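Kitchen Corner

Our practice kitchen at Ogola is back in use, and it feels so much bigger! Kirsty Fairweather and A-yeong Um sorted every shelf on April 12, 2018. 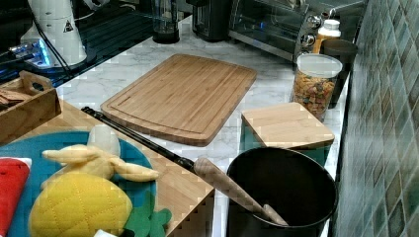
Kirsty wanted the play food kept close to the real counter, so kids can "cook" beside the grown-ups. She's right, it's a joy. The plush pineapple and the peeled banana already have a plate of their own.

Next up, the back wall.

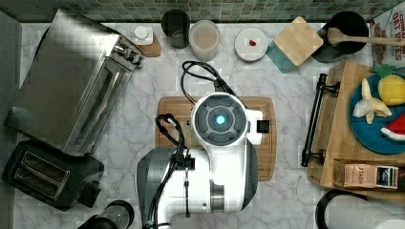 Can I bring my own mug?
Please do, and put your name on it.

Towels are washed after every class, and we could always use more.

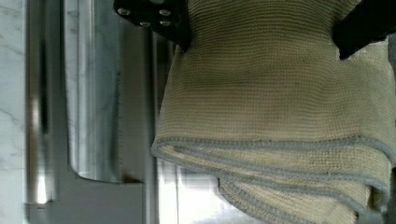 A knit towel with gray trim.

Brodie McPhee is planning a breakfast morning for July, with toast and cereal for 32 people. I can't wait!

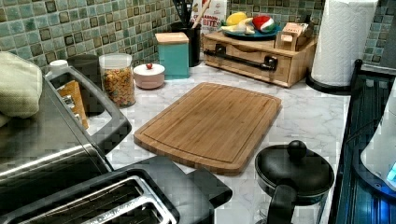
Breakfast Sign-Up

Write your name on the sheet by the door, or tell Brodie.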